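Sunday, April 8, 2018

Sunday entry, so no one to interrupt me and no one to stop me rambling either. Kettle's on, the radio is on low, and I've got the whole bench to myself for the Hattar loom. I'm writing this up properly because last time I did a warp like this my notes said "fiddly, see tension thing" and I have no idea what the tension thing was.

Where we left off: the tea towel samples for Sullora. They want a plain weave ground with a coloured stripe down each selvedge, cotton both ways, and they want it to come off the loom at a width that finishes properly after washing. The first sample came up narrow and a bit cardboardy. The second was nicer in the hand but the left selvedge went wavy, like a lasagne sheet. So this is warp number three.

Yarn first. I've gone over to the Bimex cotton for the ground and kept the Prinau for the stripes, mainly for the colour (that lovely greeny-blue, which I'd put on everything if I were allowed). I did worry about mixing them. They look the same thickness on the cone, but when I wound each one round a ruler the Prinau packed in a touch tighter. Not much! But it's right at the edge, exactly where the trouble was, and I reckon that's at least part of the lasagne problem.

Put 22 ends of Prinau in each stripe. I had it down as more than that in the first draft and it looked heavy, like the border on a hospital blanket.

Winding went well this time. I did it in small bouts and tied the cross in four places like a good girl, and chained each one off loosely. The colour change I did by knotting at the peg instead of carrying the old yarn along, which is slower, but last time the carried thread snagged and I lost most of an afternoon to it.

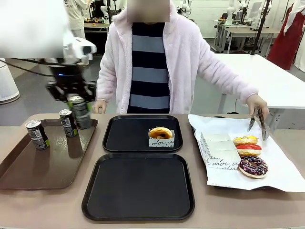 Beaming on is where I want to be careful in these notes, so here goes. I used brown paper between the layers for the first two samples and I've come round to thinking the paper was too narrow. The edge ends were slipping off the side of it and dropping into the layer underneath, so they were travelling a shorter distance on every turn. By the end of the warp that adds up to a slack edge or a tight one, depending on which way you look at it. This time I cut the paper wider than the warp by a good hand's width and folded the sides in. It took ages and I swore at it a fair bit. The roll looks beautifully square now though, hard right out to the ends, and I went back and pressed it with my thumbs more often than I needed to.

The other change: I weighted the bouts instead of cranking and yanking. Old milk bottles with water in them, hung off the front, topped up until they matched on the kitchen scale. Much more even than my arms. The downside is you have to keep stopping to move them up once they reach the breast beam, and one of them leaks, so there's a towel on the floor. Someone please buy a new bottle before the next one.

Threading was straight draw on four shafts, done in two sittings. Found one mistake, a doubled end on shaft three well over towards the right-hand side. I'd like to say I caught it while checking but I caught it when I threw the first pick and saw a little ladder sitting there grinning at me. Fixed it with a string heddle. Heddle is labelled with a bit of red thread so whoever takes this warp off, please don't cut it and chuck it, I'd like to have it back.

Sleying. Tried the 40 reed (that's ends to 10 cm, for anybody used to the imperial ones in the cupboard), two per dent through the ground. For the stripes I started at two per dent as well and then pulled them all out and went to three for the very outside pair of dents on each side. I'm not completely sold on that. It firms up the edge but there's a faint line where the density changes, and I keep catching it when the light comes in low. It might wash out. If it doesn't, Sullora will definitely notice, they noticed the last one from across a room.

First weaving: did a header in scrap yarn, then a proper stretch with the ground cotton. Beat was too hard at the start, out of habit. I had to keep telling myself it's a towel and it's meant to soak things up. Once I relaxed and just placed the weft it settled down nicely, and the cloth has a bit of spring to it now when I let the tension off.

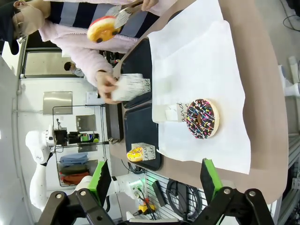
Shuttle notes, because I always forget. The end-feed one with the little tension hooks is miles better for this yarn than the old boat shuttle. I've set it so the pirn just holds when I dangle the shuttle by the thread. Any tighter and it draws in at the left, any looser and I get loops. Please leave the hooks where they are, or if you do need to change them, write down how they were threaded. I took a rubbing of the setting and stuck it in the drawer with the pirns.

Draw-in so far is noticeably less than on sample two. I haven't used the temple and I'd rather not, as the teeth leave marks in the stripe and the marks show more on the Prinau. Both edges are straight as far as I've gone. I keep wanting to go and look at them again. Small joys.

Things I haven't sorted:

- The floating selvedge on the right is a bit slack. I've hung a film canister with a few washers in it off the back, and I'll see how it goes.
- The second treadle is sticking when the room gets damp. Candle wax helped for a bit. It probably needs the pin taken out and sanded.
- The Bimex cone has a knot in it every so often, and always just as I've got a rhythm going. I'm cutting them out and overlapping the ends at least a couple of centimetres from the edge.
- I need to decide on hems. I like a narrow turned hem with thinner weft at the fold, but that means winding separate pirns, and I can see myself getting that wrong.

Washing plan, so I don't just throw it in with the gym gear: overlock the ends, warm wash, normal detergent, no softener, line dry, then a hard press while it's still a bit damp. Sample two went through a tumble dryer and I think that made the waviness worse, so I'm leaving the dryer out completely and then I'll know. Measure before and after — both directions, in the same three spots, marked with a stitch of sewing cotton.

If this one works I'll wind the long warp for the first real batch. Sullora would like them in hand by August, which sounds ages away and isn't, given how long I took over the brown paper. I need to check what's left of the Prinau before I promise any particular number. The cones on the top shelf are a different dye lot and there's a visible difference next to the window (none under the tubes, annoyingly).

Left the loom with the tension off and a sheet over the top. Lamp's unplugged. The scissors with the yellow handles are mine and they're hanging on the castle, please put them back there!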